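Collecting demonstrations in the reading room

Posted February 13, 2024

The club has moved its data collection out of the workshop and into the Vaditz reading room. The workshop recordings all had the same bench and the same grey wall behind them, and the policy we trained on them did poorly anywhere else. The reading room has large windows, a glossy table and a lot of shelving, so the background is harder.

The current task is the socket block. The operator brings the hand-held gripper over the table, closes the soft fingers on the block, moves it and lets go. Each attempt is saved as one episode. We set ourselves a target of 300 for this task and record in batches of 17, after which the operator swaps out.

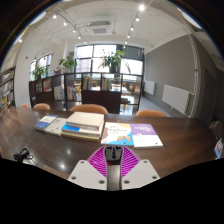
Rigid objects of this size suit the ribbed fingers well enough. Cables are the main difficulty. A lead that drags on the table changes how the block turns when it is lifted, and the Apaza tracking script loses its position estimate if the wrist moves too quickly to compensate. I have put a speed warning in the script. It beeps, which limits us to hours when the room is closed.

Reflections are the other problem. The ceiling lights show up in the varnish as bright spots, and the tracker sometimes takes them for fixed features. Masking the lower part of the view helped a little. Lowering the exposure helped more, at the cost of noise in the darker shelves.
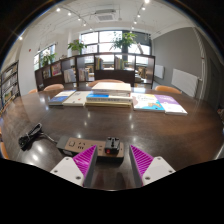

Gripper over the power strip, books further back on the table.

The full set stands at 1,994 episodes across all tasks, counting the older Gronier runs — those still need their timestamps corrected. Training for the Wureso entry starts once that is done. Entries close in July. I would like to have 10 clean evaluation runs on the socket block before we touch anything softer, and the calibration sheet needs reprinting.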